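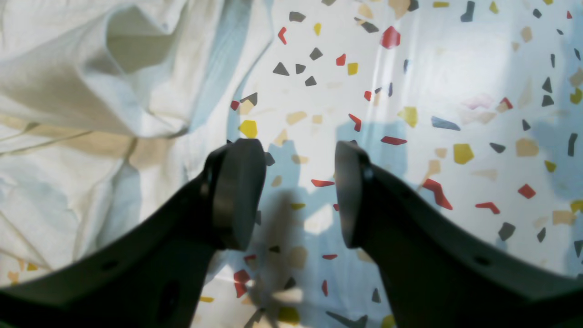

Does a white T-shirt keep you cool? Grown-ups say so every summer, usually while looking for the sun cream, and very few of them have checked. Before you believe them, try a small test on whatever you are wearing now. Hold your finger and thumb apart with a gap between them, like the two rounded dark pads at the top of this page, and then pinch your sleeve. Rub it. Is it thick or thin? Stiff or floppy? Remember your answer, as you will need it later on.

What the light does

Sunlight carries energy. When it lands on something dark, most of the light you could see is soaked up and turns into heat. White things send a lot of it back. So far the grown-ups are right: leave a black sock and a white sock on a sunny windowsill and the black one will usually feel warmer.

But a windowsill is not a person. You make heat of your own, all day long, and that heat has to get out through your clothes.

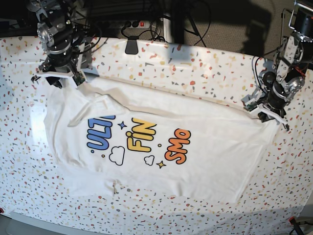 Is colour the whole story?

No, and I would be careful of anyone who says it is. Sweat cools you as it dries. A loose shirt lets air move underneath and carry the damp away. A tight one clings and gets in the way, whatever colour it is.

Then there is the cloth. A very thin white shirt can let sunlight straight through to your skin,
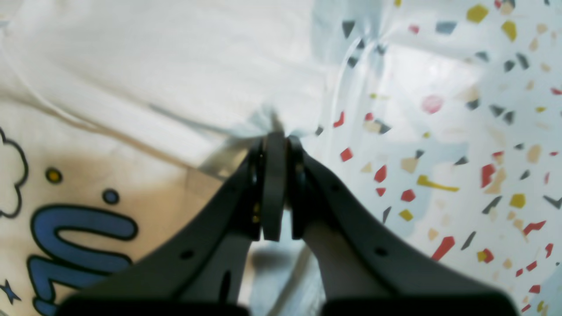
so you may burn under it even when you feel quite comfortable. Being cool and being safe from the sun are two different things, and adverts like to mix them up.

Beware of big promises

Imagine a poster that reads "Flerkance shirts: up to 70% cooler!" Cooler than what? A black shirt? A woolly jumper? And who measured it, a scientist or the people selling the shirts? If the poster doesn't tell you, that number is not worth much.
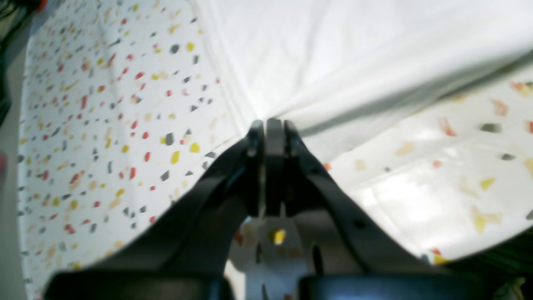 White fabric with dark tips pressed together against it.

Try it yourself

Fill 3 matching jars with the same amount of tap water. Wrap one in white cloth, one in black and leave the last one bare. Stand them in the sun and take their temperatures after an hour. Use cloth of the same thickness - this is where your pinch test comes in - or you won't know if the colour did it.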